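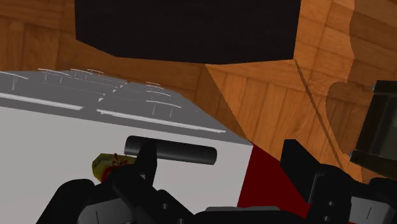 The gripper with its two fingers spread wide. The little yellow thing with the red string is close by the left one.

Reading time: 3 minutes

If you came along to the Tapsell open day on Saturday, you will know that the longest queue was for the robot practice room, which is a room you can only visit on a screen. If you couldn't come, pull up a chair and we'll tell you what you missed.

The room is made entirely by a computer. It has a wooden floor, furniture with handles and plenty of bits and bobs, and in it lives a robot arm. Engineers call this a simulation — a long word for a very careful sort of pretending. A pretend robot can try the same job again and again, and if it knocks something over there is no mess to sweep up.

Liliana Martinelli, who showed us round, began with the gripper, the robot's hand. Yours has four fingers and a thumb, but this one manages with only two. They can spread apart to go round a thing, and then close to pinch it. Try it yourself with a rubber and just two fingers, and you'll soon find that where you put them matters a great deal!

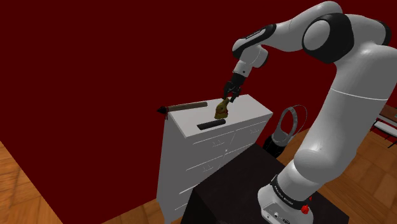 The arm leans over the white drawers, and its fingers are just above a golden figure that looks like a seated rabbit.

Now for the arm. Think about your own for a moment, with its shoulder, elbow and wrist. A robot arm has joints as well, and they all have to bend by the right amount to bring the gripper to the right place. Yichen Fan, who is nine, wanted to know whether the robot could see the rabbit. Liliana said that was a very good question, and that a robot has to be given some way of finding things out — it might use a camera, or it might be told by the computer where everything is.

Then Ashton Whitelaw asked if it ever gets bored, and everybody laughed, but no, it doesn't. It would happily do 144 tries before lunch (well, not happily, it hasn't any feelings, but you know what we mean).

We'll be opening the doors again in February, so do bring a grown-up and your trickiest questions.

Sign up for our family newsletter. You can unsubscribe at any time.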